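Workshop tips, Friday arvo edition

1. Curved wood bits. Wipe along the grain, never accross. Soft cloth, tiny dab of oil, buff after. Check the end cuts too, joint lines love to hold dust.

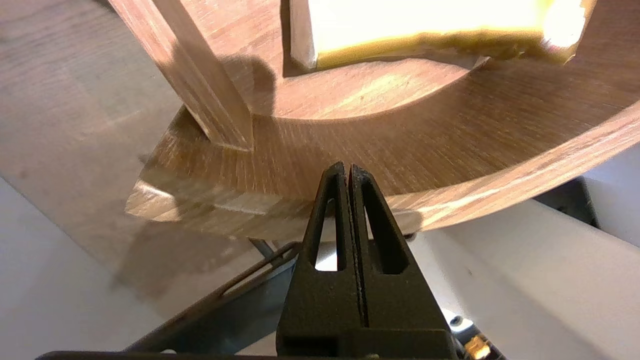
2. Power stuff on the bench. Red light glowing? Look twice before you walk off. Switch off at the wall, give it 2 or 3 minutes, then dust round it. Keep rags and oil well clear. Dont spray cleaner at the front panel.

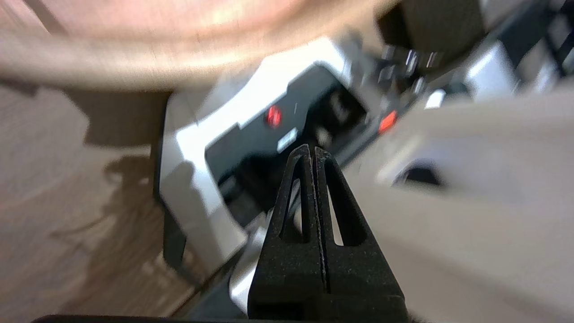
White and black unit, red light on.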